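Looking after a wooden table you eat off every day
Notes for my talk at the Seststead home skills evening, 3 November 2021

Settle in, wait for the kettle to stop. Say hello to the back row, they never get a hello.

Right, so I'm going to talk about tables. Kitchen tables, mostly, the sort that get breakfast, homework, bills and the odd bicycle part. I'm not a restorer. I ran the counter at Balari, the paint and polish shop, for 11 years, and nearly every question I got across that counter was some version of "I've put a hot mug on it, what do I do?"

Start with the first thing to find out: what is your table made of? (Pause here. Ask for hands: who thinks theirs is solid wood? Who knows?) People go straight for the oil and the sandpaper before they've found out, and then they come into the shop cross. Look at the end of the top, where the edge is. If the lines on top carry on over the edge and turn into little end-grain dots and curves, you've very likely got solid timber. If there's a thin strip stuck along the side, you've got veneer or a printed surface. Look underneath as well! Get down on the floor with a torch, it's worth the knees.

The other giveaway is a pattern that repeats. Find a knot or a big swirl, then look along for its twin. Real trees don't do twins. 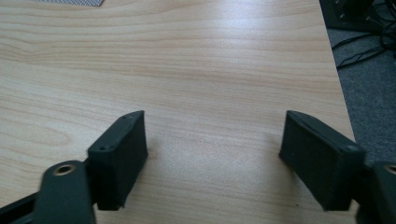
So once you know, you can stop buying the wrong bottle. Printed tops want a damp cloth, a drop of washing-up liquid and nothing else. No oil, no wax, it only sits there and goes sticky and then you've got toast crumbs for ever. Veneer can be waxed but please don't sand it, the wood layer is thinner than you think and you'll go through it before you've finished your tea. Solid wood is the forgiving one.

(Pass round the two offcuts now. Get them back before the break, I lost one in March.)

White rings. These are the big one. A white ring usually means damp has got into the finish and hasn't reached the wood, which is good news. Leave it overnight first, plenty of them fade by themselves. If it's still there, try a bit of soft wax on a cloth, along the grain, gently. A black ring has gone deeper and that's a sanding job, or you buy a fruit bowl.

Tell the Gatchalian story: the big café on the corner, 20 tables, all oiled on the same afternoon and all opened for lunch the next day. Every napkin stuck. I still feel bad, I sold them the oil! Leave it longer than the tin says if your kitchen's cold.

And the rags, please, this is the serious bit so slow down. Oily rags can heat up by themselves and catch fire when they're scrunched in a bin. Lay them out flat, outdoors, until they're properly dry and stiff.

If anybody asks about Finura, yes, I like their hard wax, no, I don't get a discount. It goes on thin. Thinner than that. Two thin coats and leave the tin alone.

Felt pads under anything you drag about, coasters if your household will put up with them (mine won't).

Questions, then biscuits. Mention the sign-up sheet for the chair repair evening, 8 places, pen is on a string by the door.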